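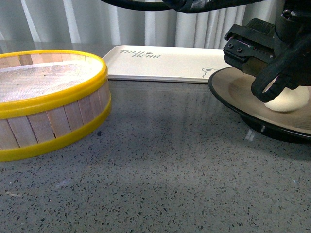

Category: Milling & Sifting

Search the archive All lists This list only Go

February
Posted by Morven Semple, 8:40 pm

Subject: Re: Farkari coming out gray and gritty, sifting question

I saved this one to answer properly because I went through the same thing with the same wheat last fall. Original message first, my notes under it.

> I bought a 46 pound bag of Farkari from the Ostdale co-op
> and I can't get a soft flour out of it. I have the older
> Tierney with the stone burrs. Whatever setting I use, the
> flour looks gray and has a gritty feel between the teeth,
> even in a plain white loaf with half store flour. If I close
> the stones up any more the flour comes out hot and the motor
> starts to labor.
>
> I bought the Pullex sieve set because somebody here liked it.
> The 100 mesh takes forever and I end up with more in the
> sieve than in the bowl. Is it the wheat, the mill, or me?
> I would like to use it for something other than dense
> sandwich bread. My wife wants soft white buns and pancakes.
>
> Also, does anyone temper their wheat first? I read two
> different sets of directions and they don't agree about
> how long to leave it.

I think it's mostly the wheat and partly the order you're doing things in. The mill is probably fine, with one check noted below.

The wheat

Farkari is a hard wheat, and the lot Ostdale had last year was very dry. I don't have a moisture meter, but you can bite a kernel. Mine cracked like a bit of glass. When the kernel is that dry the bran shatters along with everything else, and once you have tiny bits of bran in the flour no sieve will get them out. That is your gray color. It's probably a good part of your grit too, though see the part about the stones.

I asked at the co-op and was told the newer bags come from a different farm and are stored in a different building. I haven't bought one yet, so I can't say if it is any better. If your bag has a green tag it's the old lot, same as mine.

Tempering

Yes, I do it, and it made more difference than anything else I tried. The two sets of directions you read probably disagree because one was written for soft wheat and one for hard. Soft wheat doesn't need long. Hard wheat needs overnight.

What I do is put 610 grams of wheat in a half gallon jar, which leaves plenty of room to shake. I add a tablespoon and a half of water, put the lid on, and shake it until there's no water standing on the glass. Then I shake it again whenever I walk past during the first hour. It sits on the counter until morning. The kernels should feel dry on the outside when you mill. If they feel damp or stick to your fingers, spread them on a towel for a while and wait. Damp wheat will glaze a stone burr and you'll spend an afternoon cleaning it. I have done that one.

People with impact mills should ask the maker before trying any of this. I only know the Tierney.

Don't temper more than you're going to mill that day. I left a jar for three days over a long weekend and it smelled sour when I opened it. The chickens got it.

Two passes, not one

Your message sounds like you're going for fine flour in a single pass. With Farkari I would stop doing that. Open the stones until you get something like coarse cornmeal. Run all of it through at that setting and sift it through the 50 mesh. What stays on top will be mostly big flakes of bran with some meal stuck to them. Set that aside. What falls through goes back in the hopper, stones closed down this time, and that's your flour.

The second pass goes quickly and the motor doesn't complain, since the material is already small. Feed it slowly anyway. The old Tierney hopper has no gate and meal slides in faster than whole kernels do. I hold a scoop over the opening and shake it in a bit at a time.

If the flour feels hot coming out, stop for 10 minutes with the lid off. I used to think heat was only a problem for flavor, but warm flour also clumps and won't go through a fine sieve, so you lose the time again at the next step.

The Pullex sieves

I was the one who liked them, or one of the ones. I still do, but I should have said that I hardly ever use the 100. It's good for a small amount of very white flour and it is miserable for anything bigger. For daily use I sift once through the 70 and quit there.

If you do want to use the 100, put no more than a cup in at a time. Tap the side with the flat of your hand – don't rub the flour through with a spoon. Rubbing pushes bran through the mesh and stretches it besides. My first one has a sag in the middle from that. It helps to drop two or three clean rubber balls in with the flour. The ones sold for laundry are too big. I use the kind from a pet store, washed and kept only for this.

Let the flour sit for an hour after milling before you sift it. I didn't believe this when it was posted here years ago, but it does go through faster.

What to use it for

Pancakes will be fine with the 70 mesh flour. Let the batter rest longer than the recipe says, as fresh flour takes up its water slowly. I make mine before I feed the animals and cook them when I come back in.

Buns are harder. Farkari has plenty of strength and not much softness, so a baked white roll from it always comes out a little chewy at my house. I've had better luck cutting it half and half with a soft wheat, milled separately. Steaming is more forgiving than the oven. There's no crust to go tough, and the slight cream color from home milled flour doesn't bother anybody in a steamed bun. Roll the wrappers thicker in the middle, keep the dough a bit stiffer than you think it should be, and don't let them over-rise before they go in the basket.
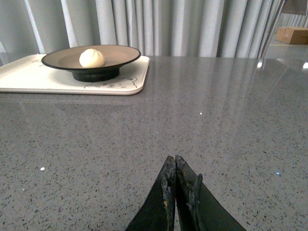 Check your stones

Back to the grit. There are two kinds and you can tell them apart. Put a half teaspoon of flour in a glass of water, stir, and let it stand until the top clears a bit. Pour off most of the water and rub what's left at the bottom between your fingers. Bran feels like soft little flakes and will fold. Stone feels like sand and won't.

If it's sand, look at your burrs. The older Tierney stones can touch when you close them all the way with nothing in the hopper, and a little of the face comes off each time. You would hear it – a high scraping noise, very different from the sound of it milling. Find the point where they just start to scrape with the motor running empty, back off right away, and put a pencil mark on the dial. Never go finer than the mark without grain in there. The mark moves as the stones wear, so do it again a couple of times a year.

While it's open, look in the channel behind the lower stone. Mine had a packed ring of old flour in there that had gone hard. It came out with a wooden skewer and a dry brush. Some of the gray in my flour stopped when I cleaned that out, so I suppose old flour had been breaking off into the new. Don't wash the stones. Run a cup of plain white rice through afterward and throw the rice flour away.

What to do with the bran

You'll end up with a lot of it. I keep it in the freezer in bread bags. Some goes back in sandwich loaves, soaked in hot water first and left to cool, which takes the sharp edges off. Some goes under the loaves on the peel. I have never found a way to use all of it and would be glad to hear from anyone who has. It goes rancid on a shelf faster than the flour does.

Storage for the rest of the bag

If you still have most of 46 pounds left, divide it now. Ostdale's bags are paper with a thin liner and the liner splits at the fold. I use buckets with gasket lids and freeze each bucket's worth for a few days beforehand, in smaller bags so that it freezes through. Let it come all the way back to room temperature before you open the bags or you'll get water on the kernels. Moths got into a bag of mine two summers ago and I was finding them in the pantry until Christmas.

Try one jar the way I described before you give up on the wheat. If it's still gritty and the water test says bran, write back and tell me what number the dial is on for each pass. The numbers don't match between mills, but the distance between the two settings would tell us something. And if anybody on the list has opened one of the new Farkari bags, I'd like to know how dry it is before I drive over there.

Morven Semple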